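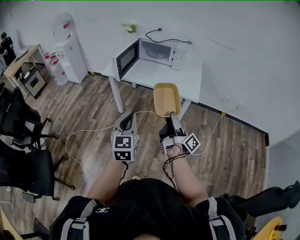

I have owned four microwaves in my adult life and I have only ever understood one of them. It was white and square and had two knobs, one for how hot and one for how long, and I gave it away in February in favour of something cleverer, a decision I have been regretting at mealtimes ever since. The one on the white table is of the same persuasion: two round knobs up the right-hand side, a glass turntable, a light inside, a door that swings out to the left. Somebody's supper could go into that on the yellow plate and there would be no need to discuss it first.

My present microwave likes to discuss it first. It has a touch panel with twelve pictures on it, and the pictures are where the trouble starts. There is a fish. There is a different fish. There is what I took for several weeks to be a hedgehog and have since been told is a baked potato giving off steam. You press your picture and the machine asks for a weight in grams, as though I had come to the kitchen at half past seven in the evening straight from the weighbridge. I don't know what my leftover rice weighs. I know that it's the amount I couldn't finish.

Siham Mahrous, who lives upstairs and has strong opinions on other people's appliances, maintains that I have simply failed to read the instructions. I have read the instructions. They're in a booklet the thickness of a slice of toast, and the section on reheating a cup of coffee sends you to the section on beverages, which sends you to a table, which gives a setting for milk. I have never wanted to reheat milk. I drink the coffee cold now and tell people I prefer it.

The case against the knob, as far as I've been able to gather it from shop assistants, is that it's imprecise. You aim for a minute and a half and get a minute and forty. The man in the Gistden branch of the place I bought mine said this with real sadness, as if there were a ward somewhere full of people who'd had their soup for ten seconds too long. But nearly everything that goes into a domestic microwave has been cooked once already and is past caring. Half a lasagne isn't a soufflé. It wants heating until the middle stops being cold and the cheese starts making that noise, and then it wants taking out, and the person who knows when that is has ears and is standing right there.

A knob also tells you what it's doing. You can see from the doorway where the pointer has got to. You can nudge it on a bit while the thing's still going, or wind it back down to nothing if you've thought better of the whole idea, and it gives you one ping at the end and considers the matter closed. Mine beeps five times. If I don't come at once it beeps five more, and then it waits a minute and beeps again, in case I've forgotten that I'm hungry. I once answered the door to it. There is a way of turning the beeping off, involving holding down the hedgehog, but it resets itself whenever the power goes, and where I live the power goes quite a lot.

That brings me to the clock. I don't need a clock on a microwave. There is one on the oven, one on the wall, one on the telephone and one on the radio, and they already disagree. Yet the modern microwave won't warm so much as a bread roll until you've told it the time, and after every power cut it sulks at 00:00 until someone comes and does it again. A knob has no idea what time it is and has never let it hold things up.

I'll be fair to the other side, partly because Gilmar Miranda reads these and will write in. Gilmar has a very grand machine at his house in Josville, 1000 watts, with a grill and a steam function and a little light that changes colour according to something. He made me a sponge pudding in it and the pudding was good. He also stood beside it for the entire time, pressing plus and minus and frowning, and when I asked whether he was adjusting the power he said he was trying to find out what the power was. A pudding is a pudding, and I had seconds. I only observe that I've seen people look more relaxed on ladders.

And there are people for whom knobs are a nuisance. Pornthip Jaidee wrote to me after my column on kettles to say that her hands are bad in cold weather and that a stiff timer dial defeats her, while a flat button doesn't. I take that entirely seriously. The answer is surely to make a knob that turns easily, which was managed perfectly well on radios for decades, and to let people who prefer a button have one large button with a plain word on it. What nobody's hands have ever needed is two fish.

What puzzles me most is how the plain ones came to be the embarrassing ones. Go into any shop and the two-knob microwave is on the bottom shelf, near the floor, behind the ironing boards. It's sold to students and for caravans. The assumption is that you'll put up with it until your life improves, at which point you'll be ready for the hedgehog. I'd like to suggest that it's the other way about, and that the student, who has all evening and nothing to lose, is exactly the person who ought to be given a panel of twelve pictures to puzzle over. The rest of us are tired and have a plate in one hand.

It also matters where the thing is allowed to sit. A simple microwave will live on any table with a socket near it, flex trailing about behind and perhaps a bit of greenery next to it for company, and it looks all right, in the way that a bread bin looks all right. The cleverer ones want to be built in. They want a surround. My sister-in-law Jintana has hers set into a tall cupboard at the height of her own forehead, so that hot soup now comes down to her from above, and she is very pleased with the finish on the doors.

I did try to get my old one back. I'd given it to Mayuree Thongdee for her workshop, where it warms dinners and, I'm afraid, occasionally wax, and I went round with a cake and put my case. She heard me out. She said I could have it on the day it stopped working, and we both looked at it, and it didn't seem to have any plans in that direction. The number had rubbed off next to the higher of the knobs and she'd marked the place with a dab of nail varnish, which is the only upgrade it has ever had and more use than anything on mine.

So I'm looking for another. I'm told there's a second-hand shop on Kaewsai Road that gets them in when people redo their kitchens, and that the trick is to go early in the week. White for preference. I don't mind a scratch, I don't mind if the light's gone, and I'll take the turntable with or without the stain. In exchange I can offer one nearly new machine with all its pictures, booklet included, clock running slightly fast.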